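Pay-per-view nights at our place mean eight people and one small coffee table, so the snacks have to be sorted before the opening bell!

- Pop the corn early and keep it in a lidded pot — it stays crisp through the undercard.
- Put dips in muffin tins. They don't tip when someone jumps up for a near fall.
- Freeze grapes for the main event.
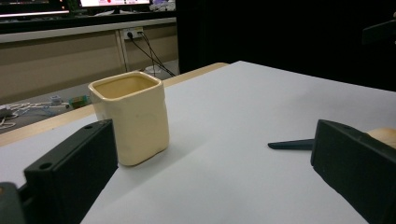
Toothpicks and celery sticks need something that stands up by itself. A squarish ceramic cup, taller than it is wide, is great for this, and the thick rounded rim is easy to grab mid-match!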